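Tirach: tracking and planning software
Progress report, second period
Prepared for the Skakard program office by Gisela Kohlhase
Dec 2, 2018

Dear all,

First of all, thank you for your patience over the delayed equipment invoice, which I believe is now settled on both sides. I promised a fuller report than last time, and I'm afraid I have taken that promise rather seriously, so please put the kettle on.

Where we stood in April

When I last wrote, we had a planner that could take a recorded hand path and play it back on the simulated arm, provided the path was short and tidy. Long recordings broke it. The tracker lost a marker whenever a wrist turned too far, and when it found the marker again the pose would sometimes come back flipped, so that the simulated gripper spun all the way over and tried to reach through its own elbow. It made for a good laugh in the demo and a bad week afterward. We had also been storing every recording in a format of our own, which I was fond of and which I now admit was a mistake.

What has changed since then

The largest piece of work has been the tracker itself, and nearly all the credit goes to Lingyun Meng, who rewrote the pose filter from the ground up over the summer. The old version looked at each video image more or less on its own. The new one carries a motion estimate forward and compares every candidate pose against it, so a flipped solution is thrown out before it reaches the planner. When a marker disappears entirely, the filter coasts on its estimate for a short while and flags that stretch as uncertain. We argued for some time over how long it should be allowed to coast. It is 28 images at present, and I would still like it shorter, but Lingyun has been winning that argument with plots.

The second piece is Kaplan, our recording and review tool. You may remember it as a window with two buttons and a habit of freezing. It now shows the video, both gripper poses and the jaw opening on a single timeline, and a reviewer can drag a handle to trim the start and end of a take. Uncertain stretches from the tracker show up shaded. Reviewing used to be the job everybody put off until the end of the week, and I'm very happy to say people have started doing it the same day. Kaplan also writes out the common file format that our partners at Ilovness use, so they can load our takes without a conversion script and without calling me!

We now have 112 reviewed takes of cloth handling in the shared store. That is fewer than the plan called for, and I will come back to this under delays.

Cloth handling

We picked cloth for this period because it is unkind to planners. A rigid part has a pose you can estimate and a grasp you can compute, while a piece of fabric changes shape the moment you touch it. For now we are asking the software a modest question: given where both hands are and how far the jaws are open, is the cloth held, and by which side? The held/not held classifier reads the jaw opening together with a small patch of the head view near each finger pad. It does well on a plain pinch. It still struggles when fabric bunches up high over a pad and hides part of it, and those takes have been marked for retraining.

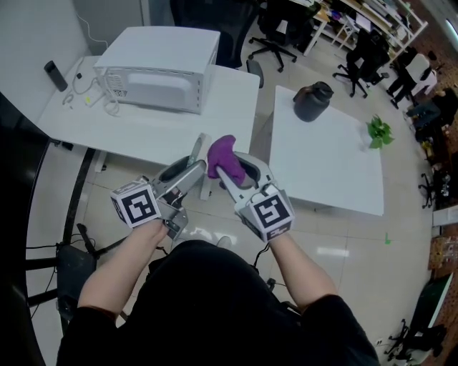

Two-handed cloth work with the marker-tracked grippers; the purple cloth is pinched in the right one.

On the planning side, the two arms are no longer planned separately and then stitched together. The new planner treats them as one system, and it will slow one arm down to let the other clear the space in front of it. A typical two-handed motion used to take long enough that I could go and refill my cup. With the search capped at 2000 samples it now comes back before I have finished reading the log line, and where the cap is reached without a solution it says so plainly and returns the best partial path. Collisions with the tabletop are checked throughout. Collisions with the cloth are ignored, and I expect they will be for some time yet.

Delays and difficulties

We lost a good stretch of the fall to clock drift between the video and the gripper readings. It was small enough to miss by eye and large enough to spoil the classifier's training, and by the time we understood it, many early takes had to be set aside. Some can be realigned and Lingyun has a script half written for that. The rest will be recorded again. I should have asked for a timing test at the very beginning, and there is one now, run automatically at the start of each session.

The written guide for Kaplan is also behind. It exists, but it describes the version from before the timeline, and a new user would be puzzled by most of it.

Next period

We plan to finish the realignment script and retrain the classifier on the corrected takes, then connect its output to the planner so that a dropped cloth triggers a fresh plan. The guide will be rewritten, by me, before anything new is added to the tool. We would also like to send someone to Ilovness to sit with their team while they load our data, and I have put a small travel request in the budget sheet, on the second tab.

Spending is otherwise within the agreed amount, with a little left over in the computing line that we would ask to carry forward if your rules allow it.

With warm thanks, as ever, for the support,

Gisela Kohlhase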